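Kitchen tips from the Celtero open day

Over 400 people came through Jallstead for the robot kitchen demonstration, and I took home a few ideas for my own counter.

Clear a hand's width in front of any drawer. Kenna Mowat, who ran the session, said a robot arm needs a straight path to the handle. So do I when my hands are full.

Choose bar handles. Small knobs are harder to grip – for people with sore fingers too.

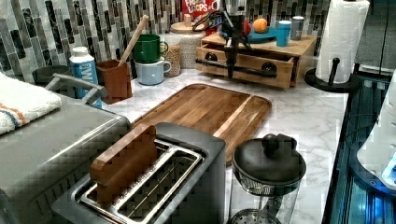 Keep paper towels on a stand you can reach from the sink. Store mugs two high at most, and put dry goods in glass so you can see when they run low.

Wipe crumbs off the cutting board groove with a stiff brush before washing. Mine is an old toothbrush and it does the job.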